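Site Visit Report: Household Robotics Open Day at Hernwood
Intro to Automation, Unit 3 (Field Observation)

Our class was asked to visit a working automation site and report on one task in detail. I chose the laundry station at the Hernwood open day in July, where a company called Dusoritz was showing its two-armed robot, which they call Nava. The flyer said we would see "a full household routine." I went in doubtful and I came out mostly the same way, but I did learn some things.

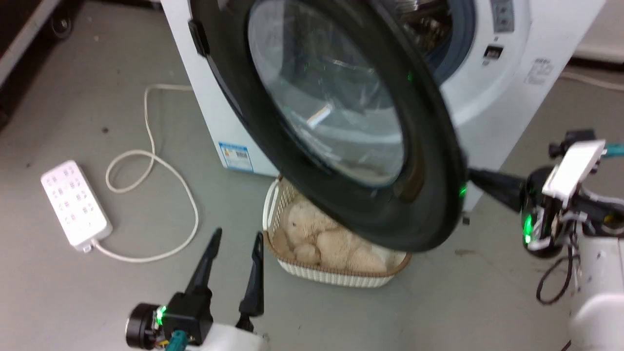
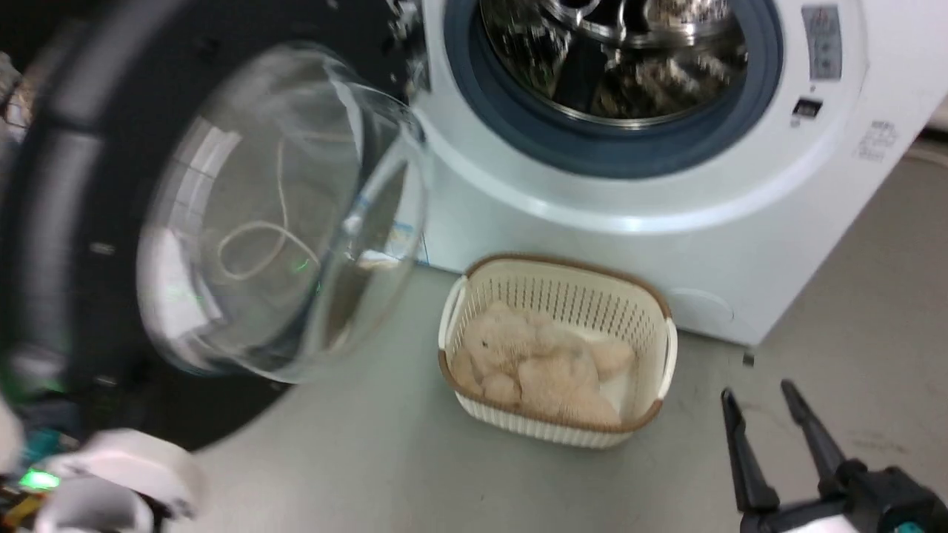
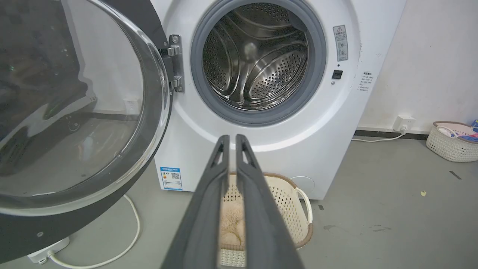
Laundry at the Nava station, with the washer door open.

1. What was promised

The talk before the demonstration lasted 20 minutes. The presenter said Nava had been trained on 884 practice runs of loading and unloading a washer. When someone in our group asked how many of those runs had gone well, the answer was that "all of them were useful." I wrote that down word for word, since it is a good example of answering a different question. A run can be useful for training and still end with the laundry on the floor.

We were also told the robot worked "in a home setting." I would call it a room with a washing machine in it. The floor was smooth and gray and there was plenty of space to work in. My family's washer is in a closet, and the door only opens partway before it hits the water heater. I asked if they had tried the robot in a space like that. They said it was on the list for next year.

2. What I watched

I stayed for three rounds. The job was to open the door of a front-loading washer and move a soft item between the basket and the drum. In the first round the door opened smoothly. The arm pulled, let go, moved to the inside of the rim and pushed the rest of the way. This was the best part of the day for me. A washer door swings in an arc, so the arm has to follow a curve instead of pulling straight back, and I had not thought about that before the visit.

The soft item went in on the second try. In the second round the staff stopped the robot halfway and restarted it, and we were asked to step back behind the tape. The third round went through without a stop. I timed that one at 54 seconds from the first touch of the door to the item being inside. I can do it in less than five, but I admit I was not being asked to do it all day.

3. Problems with the demonstration

The biggest problem is that the task was set up to be easy. A plush toy is soft, light and thick, so there is almost always something to grab. Wet jeans would be a different matter, and so would one sock stuck to the back of the drum. I did not see either of those tried while I was there.

The second problem is the reset. Between rounds a staff member put everything back in its place by hand. That is fair for testing, but visitors who arrived in the middle would think the machine was running on its own. The sign at the front said "autonomous" and did not mention the resets.

The third problem is the numbers. A poster near the exit said setup costs had dropped by 57 percent. It did not say from what amount, or over how long. I asked for the price and was told to leave my email. I have not heard back as of writing this.

4. Comparison with the Fiddale visit

Last semester our class toured the packing line at Fiddale, where a single arm lifts boxes onto a pallet. That arm is much simpler than Nava and does one thing. The guide there told us how often it jams and let us see the log sheet. I trusted that tour more because they talked about the bad days without being asked. If I were buying a machine, the log sheet would matter more to me than the poster.

To be fair to Dusoritz, boxes are all the same shape and laundry is not, so the two jobs cannot be compared directly. I also only saw three rounds, and three rounds is too few to say how often the robot fails.

5. Questions I would ask next time

How many runs out of the last hundred finished with no person stepping in?
What does it do if the door is already open, or only half open?
Who is responsible if it bends the hinge?
Could a visitor bring an item from home and have it tried?

My grade for the demonstration is a C plus. The door handling earned most of that. I would go again if they let us see a load of real laundry, and I would like our class to get the run records before the visit so we can check them against what we see.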